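### 3. Work Surface and Room 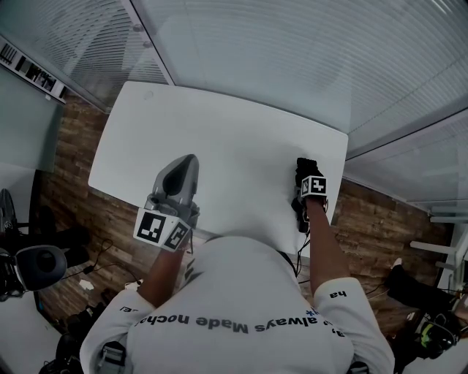

*R. Kanagaratnam, Fornska Workplace Studies*

**Figure 3.** Standing work at the white table.

All sessions used a rectangular table with a matte white top and slightly rounded corners, set on a brown plank floor. Blinds on the glass partition beyond it were white and horizontal. Participants stood at one edge and reached forward with both arms. We logged over 200 reaches across 7 sessions and kept the table in the same spot throughout.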